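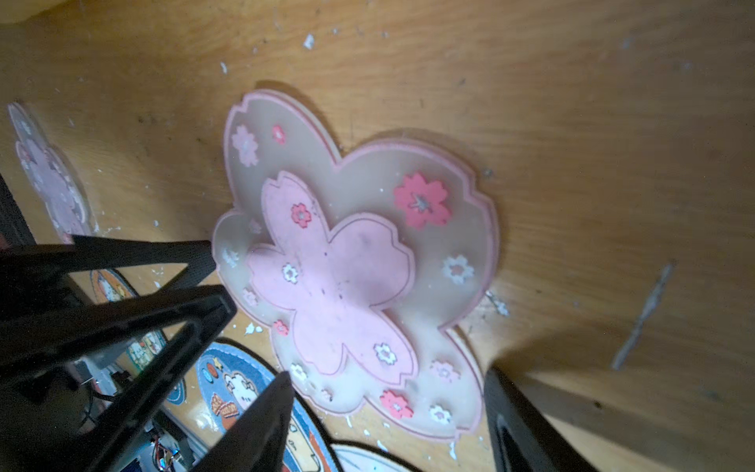

Revision 9 of the Bremgate handling rule for thin flat parts takes effect on November 15, 2025. It covers coasters and similar printed pieces, both round and shaped.

1. Approach speed is capped at 20 mm/s for the last 16 mm — the old limit applied to the full descent.
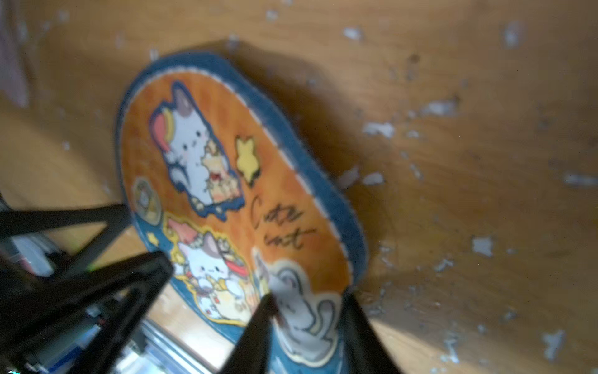
2. Grip by the edge. Fingertips stay off the printed face during a lift. Log any contact with the print under code 90.

3. Bench debris is noted in the run sheet before the first pick.
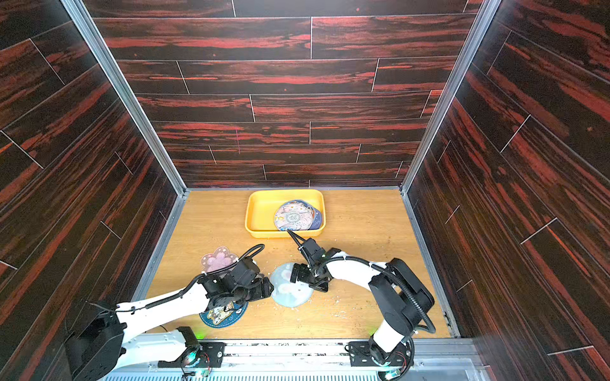 Does the rule apply to two-arm cells?
Each arm is checked separately, and the slower limit governs when both are near the same part.

The Tsao checklist stays in use until February. Clovier sites may keep their own form if it has the same fields.
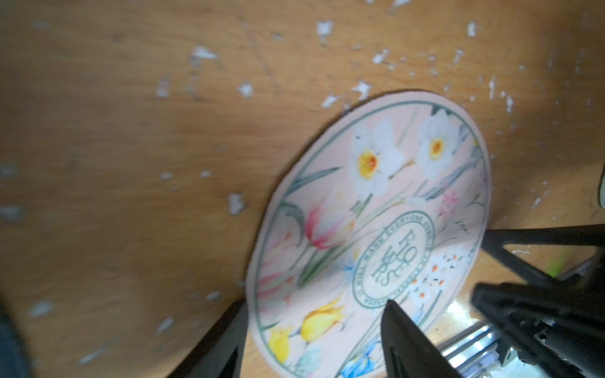
Hiler Automation Standards Group

Send comments on the draft tray-stacking section through the shared form.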